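Learning to Drink Less Coffee

12/21/21

I quit coffee in May, or mostly quit. I still have a cup when I am at my sister's house because she makes it before I can say anything, and I have one on long drives. The rest of the time I drink tea. A few people have asked how that went, so I am writing it down.

I had been drinking 4 mugs a day for years. The first was at home, two were at work, and the last one came at three in the afternoon and kept me up until one in the morning. I knew that and drank it anyway. My stomach hurt on and off for most of last winter. The doctor did not tell me to stop. She asked how much I drank, wrote down the answer and moved on to the next question, and I thought about it all the way home.

I tried stopping all at once and got a headache that lasted 3 days. I went back to coffee on the fourth. The second time I dropped one mug a week, starting with the afternoon one, and had no headache at all. It took a month. If you are going to do this, I would do it that way.

For the first few weeks I drank supermarket tea bags in the same mug I had used for coffee. It was not good. I left the bag in while I answered mail and came back to something bitter and brown, and then I put milk in it to cover that up. I assumed I didn't like tea. Then the Ekano store on Breton Street had a sale on loose oolong and I bought a small bag of it, along with a cheap strainer. The woman at the register told me to use more leaf than I thought I needed and pour it off after less than a minute. I did that and it tasted like something I would choose.

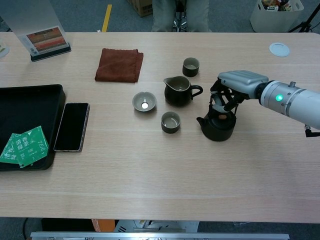

Once I was buying loose tea I had to work out what to brew it in. I read a lot of opinions on this and most of them were about spending money. You can make good tea in a measuring cup with a saucer on top. What helped me most was having a second vessel to pour into. If the tea sits on the leaves while you drink the first cup, the second cup is too strong, and by the third you give up. A squat dark teapot with a short spout and a separate pitcher to pour it all into, like the olive-brown one with the loop handle, fixes that. The pitcher is sometimes called a fairness cup, as everybody gets the same strength out of it. I used a gravy boat for my first month and it worked fine apart from the dripping.

Water mattered less than I had read. I tried bottled water from Zaki for a week next to what comes out of my tap and could not tell them apart with oolong. With green tea I thought I could, a little. I went back to the tap. Temperature matters more. I let the kettle sit with the lid up for 2 minutes before I pour it on green tea, and I don't wait at all for the darker ones.

Cost was a surprise in the other direction. Loose tea looks expensive by the bag, but the leaves can be used again. I get three or four rounds out of one lot of oolong before it tastes like warm water. I spend less than I did on coffee, and that is counting the one bag from Pirnari that I bought because the label said it was smoked. It tasted like a campfire. It is still in the cupboard if anyone wants it.

I sleep better. I can't say how much of that is the tea and how much is not having anything after lunch, since I changed both in the same month. My stomach is fine now. I do miss the smell of coffee in the morning more than I miss the taste, and on cold days I walk the long way past the bakery to get some of it.

The next thing I want to try is cold brewing in the refrigerator overnight. I have a jar for it already and no room on the shelf, so the leftovers have to go first.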